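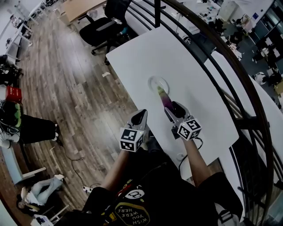 No. 33

Last month I wrote that I would explain how we look after the hand-held grippers, and two people reminded me by mail, so I do it now.

The pair on our white table is the second pair. Each gripper carries a cube with square black-and-white patterns, and the cameras find the hand in space from these patterns. If a cube sits a little crooked, all the recordings of the day are crooked too. I learned this in November, when Rhea Dumlao looked at my data and asked why the right hand was always inside the table.

My routine in the morning is short. First I wipe the cubes with a dry cloth, never with alcohol, because it makes the print shiny. Then I try to turn each cube with two fingers. It should not move at all. If it moves, I tighten the screws underneath, a little on each one, and do the calibration again. The green light has to be on before I touch anything else.

The black finger pads need more patience. Things with a narrow end, like the purple and green one I hold over the glass dish, show very quickly when a pad is worn. I change the pads after 200 recordings. Hưng Châu says I am wasting them and he changes his when they begin to slip. We did not agree yet.

The cable of the right gripper is still my weak point. It goes down over the edge of the table, and the plug became loose 3 times since the summer. I ordered a clip from Zullirton, but they sent the one for a thicker cable. Surachet Limsakul wants to print one for me, so next time I will write how it fits.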